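Section 4. Fitting the Oil Cooler and Its Hoses

Read the whole section before you start cutting or drilling. The work described is for the Colden kit with the standard firewall and either the long or the short engine mount. If you are building with the Effiong mount, the hose lengths in step 9 do not apply and you will have to measure your own.

The cooler should go in after the engine has been hung and the baffles have been trimmed, but before the lower cowl is finally fitted. Some builders fit it earlier to save time. You can do that, but the rear left baffle moves when the seals go on, and the cooler flange moves with it.

4.1 Parts and tools

Parts come in the bag marked Cooling 2. Check for:

Oil cooler with two ports
Doubler plate for the rear baffle
Two angle brackets, left and right
Upper support strap
Hose, supplied as one length
Hose end fittings and fire sleeve
Bolts, washers and locknuts

Sealant, thread lubricant and safety wire are not in the kit. You will also need a torque wrench that reads in inch-pounds, a step drill, a fine-tooth saw for the hose and a set of deburring tools. Leave the plastic caps in the cooler ports until you are told to remove them. A chip of aluminum in the cooler will go straight to the engine.

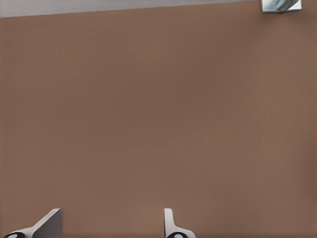 4.2 Mounting the doubler

1. Hold the doubler against the aft face of the rear left baffle with its top edge parallel to the top of the baffle. Leave enough room above it for the baffle seal and its rivets.

2. Check that the doubler clears the engine mount tube with the engine pushed to the left by hand. The rubber mounts let the engine move more than most people expect during shutdown. If the clearance is less than the width of your finger, move the doubler outboard.

3. Mark the opening through the doubler onto the baffle. Remove the baffle from the engine before cutting. Do not cut it in place.

4. Cut inside the line and file up to it. Round the inside corners. A sharp corner in a baffle will crack, usually in the first year.

5. Drill the rivet holes through both parts, separate them, deburr both sides of every hole, and rivet them together with the manufactured heads facing forward.

Note: Early Colden kits had a thinner doubler without the folded lower edge. If you have this part, ask for the replacement. The thin one is not to be used with the larger Ristier cooler.

4.3 Mounting the cooler

6. Bolt the angle brackets to the doubler finger-tight. Slide the cooler between them with the ports facing inboard. The cooler can be turned over, but the ports must not end up at the bottom, where air would stay trapped in the upper tank.

7. Fit the upper support strap from the outboard cooler flange to the engine case bolt shown in the parts drawing. The strap carries weight. Do not leave it off because the cooler feels solid without it.

8. Tighten the brackets first and the strap last. If you have to pull the cooler over to get the strap bolt in, shim the strap until the bolt drops in freely. Torque the flange bolts to 31 inch-pounds. Run a thin bead of sealant around the joint between the cooler face and the doubler and let it cure overnight.

Caution: Do not clamp the cooler across its fins or use the fins to lever it into position. Bent fins can be combed straight, but a cracked tube means a new cooler.

4.4 Making up the hoses

9. Cut the two hoses from the supplied length. Wrap the cut line tightly with tape and saw through the tape to stop the braid from fraying. Blow each hose through with clean, dry air from both ends.

10. Slide the fire sleeve on before you fit the second hose end. It will not go over a fitting afterward.

11. Lubricate the threads and assemble the hose ends, holding the socket in a padded vise. Mark the hose at the back of the socket with a paint pen so you can see if it has backed out while you were turning the nipple.

12. Pressure-test each hose with the end fittings capped. Builders without a test rig can send the hoses to the Brekville service shop, which will test and tag them. Allow roughly 2 weeks for return.

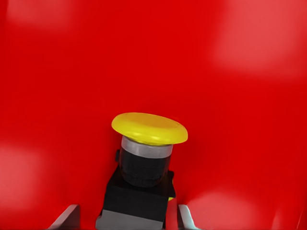
Can I reuse hoses from a previous engine installation?

Used hoses take a set from their old routing and harden with heat, so they are likely to leak or crack when bent a new way. Make up new ones. The fittings may be reused if the threads are clean and the nipples are unmarked.

4.5 Routing and connection

13. Remove the port caps. Fit the port adapters with sealant made for oil, keeping it off the first thread. Hold the boss on the cooler with a second wrench whenever you tighten an adapter or a hose.

14. Run the hoses behind the engine and above the mount cross tube. Keep them clear of the exhaust, and where they pass nearest to it, fit the heat shield from the exhaust kit.

15. Leave enough slack for engine movement. A hose that is straight between its two ends is too short.

16. Clamp the hoses to each other where they run side by side, and to the mount with cushioned clamps. Never clamp a hose to a fuel line or to the throttle cable.

4.6 First run checks

Fill the system and turn the engine with the starter, top spark plugs removed, until oil pressure shows. Refit the plugs, run the engine at idle for a short time, shut it down and look at every joint with a flashlight. Wipe each fitting dry first so a fresh leak is easy to find. Recheck the oil level, since the cooler and hoses take some of it.

The limit set for this installation is 252 degrees Fahrenheit in the oil. If the temperature climbs toward it in cruise, check the baffle seals for gaps before you change anything on the cooler. Reinspect the doubler, strap and brackets for cracks whenever the cowl is off for an oil change, and record the check in the engine log.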